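Colour names for wool dyers, and the swatches they were argued over. The list covers 480 entries from the Jorngate dye notebooks, typed up with their spelling mistakes intact.

## What's in it

- `names.csv` – one row per colour name, with the plant, the mordant and the notebook page
- `disputes.csv` – 24 names that two dyers used for different colours
- `notes/` – Trudy Mahuika's remarks on handwriting, some of them printable 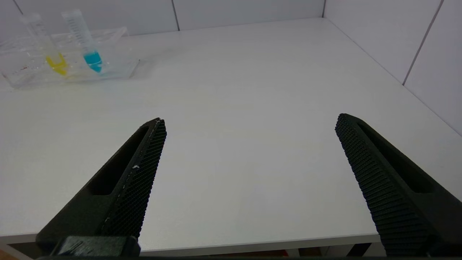
**Which yellow is "parson's yellow"?**
Weld on alum, in every notebook but one. The McAlister notebook uses it for onion skins and offers no apology.

## Reading the columns

`name` is exactly as written. `name_tidy` is our guess at what the dyer meant. If you disagree, open an issue and Valdemar Toft will disagree back.

`strength` is the dyer's own word: "weak", "fair", "strong" or, on 315 rows, nothing at all. Please don't fill the blanks with "fair". Someone did this in April and it took longer to undo than to do.

Madder has more names than it deserves. "Fox", "old fox" and "fox in rain" are three separate entries, and Hatsue Sekiguchi will defend the third in person.
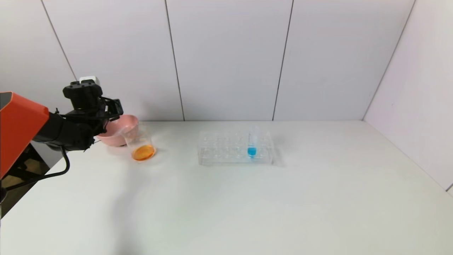

*Grendness, 22nd December*

Version 2 moves the Wernasmont pages into the main table. They had been kept apart on the grounds that they were in pencil, a rule we can't find written down anywhere. Page references now match the bound copies. The old ones matched a pile of loose sheets that has since been put in order.

## Known problems

- "Blue" appears as a plant. It's probably woad.
- Weights are in whatever the dyer had to hand, including "a hatful".
- Jianguo Jin's sorting script treats "grey" and "gray" as strangers. 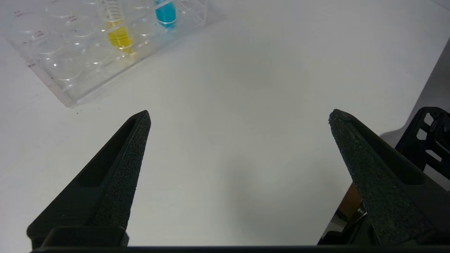 *Well plate, upper left.*

## Using it

Do what you like with the tables, but keep the credits file with them. Corrections are welcome if they come with a page number – "my gran called it something else" belongs in `disputes.csv`, and we'll need her recipe.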